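List home | Archives | Thread index | Previous by date | Next by date | Subscribe

Subject: Re: [tea-service] Wedge sandwiches: lay flat or stand up, and trays vs. baskets
Date: January 24, 2018

Jasmina Vukčević wrote:

> We are rewriting the plating sheet for the afternoon service at Kaline
> and I'd like to settle two points before it goes to the printer.
>
> 1. Crustless wedges. The old sheet says to lay them flat and overlap
> them. The Plasville kitchen stands them with the cut face up. Theirs look
> better going out, but I'm told they fall over between the pass and the
> table. Is there a filling thickness below which this stops working?
>
> 2. Vessel. We own round wicker baskets and white plastic trays, and both
> get used for sandwiches depending on who is on shift. I would like one
> rule. The Krasniqi people line the baskets with a napkin and put
> everything in them. I find the bread picks up the weave pattern.
>
> Also, does anyone still have the old spread weights? My copy lost the
> last page.
>
> Jasmina

Jasmina,

Taking these in order. The spread weights are at the bottom.

1. Orientation

Cut face up, for any wedge with two or more distinct fillings. A guest picking from a tray has to be able to tell the items apart without lifting the top slice. Laid flat, a white bread wedge shows white bread. Overlapping hides most of the cut edge as well, and it presses moisture from one sandwich into the next.

The falling over is mostly a cutting problem. If the knife goes in off vertical, the crust-side edge is not square to the faces and the wedge has no base to sit on. Trim the crusts after filling, with the stack still whole, then cut corner to corner in one draw with a long serrated blade. Wipe the blade between cuts. When people trim the slices first and fill them afterward, the edges never line up and the wedge rocks.

On thickness: I have not found a lower limit. Two thin layers are stable if each one is spread to the edge. The failures I see are at the other end, where a loose filling such as shredded carrot is piled up in the center and the slices bow outward. Bind shredded vegetables with a little of the spread before they go in. Leafy greens should be dried, stacked flat and cut to the size of the slice.

For the two-layer vegetable wedge we place the green toward one side and the red or orange toward the other, with bread showing on both outer sides. Keep the order the same across the batch so that the color runs the same way along a row.

2. Vessel

My recommendation is trays for anything cut, baskets for anything whole (rolls, scones, wrapped items). Reasons:

- A flat floor. A standing wedge needs one. The inside of a woven basket radiates from the center and thickens toward the rim, so the base of the sandwich bridges over the strands and tips toward the middle.

- A low lip. The rim only has to stop an item from sliding off when the tray is tilted. Anything higher gets in the way of tongs and hides the lower part of the cut face.

- Cleaning. Plastic with rounded corners wipes out in one pass. Wicker holds crumbs, and greasy spread gets into the concentric weaving near the rim, where a brush does not reach well.

- Color. Off-white bread on a white tray is low contrast, I admit, but the fillings read clearly against it. On an orange-brown basket the carrot gets lost.

Both can share a table. Put the basket toward the corner and the tray nearer to the guest, with a clear strip between them wide enough for a hand.

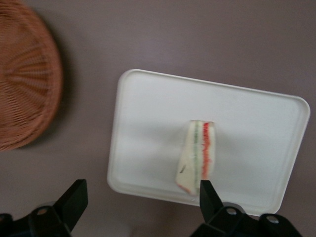
3. Single portions

Your old sheet does not cover these and I think it should. For one wedge on a tray, near the middle and slightly toward the guest's side is fine. Do not garnish around it. A lone sprig on a white surface looks like something that dropped there, and the same goes for stray flecks of herb on the bread, so check the outer faces before it leaves the pass. If the recipe has chopped herbs in the spread, wash your hands between spreading and plating.

At Onbridge they used to move single portions to a small plate. We dropped that after a trial in August. The plate slid on the tray, and the extra item had to be washed for no gain.

4. Holding

Standing wedges dry out faster than flat ones with the cut faces exposed. Cover with a barely damp cloth or food wrap, touching the tray lip and kept off the bread. Do not hold them uncovered for longer than it takes to fill the order. If they must wait, leave the stacks uncut in the cooler and cut on call. The last cut takes very little time and the edge is much cleaner.

5. Weights

From my copy of the last page:

Bread, per finished round before cutting: 70 g, crusts off
Soft cheese spread, batch: 954 g
Shredded carrot, drained, batch: up to 100 g per round of binding
 (I think this line was always a typo. I read it as 100 g of binding to
 the batch, and that has worked.)

The greens are not listed by weight. The sheet says "to cover."

If you do print a new sheet, please put the cutting order above the plating diagram. On the present one it is on the back and people do not turn it over.

Regards,
M.

Previous message | Next message | Reply to list | Back to thread

Comments on this message (3)

petra_k
Agree on trimming after filling. We lose more bread that way, but the wedges stand. The trimmings go to crumbs.

Dalton
What about a lined basket with a board cut to fit inside? We did this for a garden event. It was stable but heavy to carry, and the board had to be washed separately.

J. Vukčević
Thank you, this covers it. I'm going with trays for cut items. My copy also has the carrot line the way you quote it, on a loose sheet I found later, so if it is a typo it is an old one. Will the 954 g batch keep overnight, or do you make it fresh each morning?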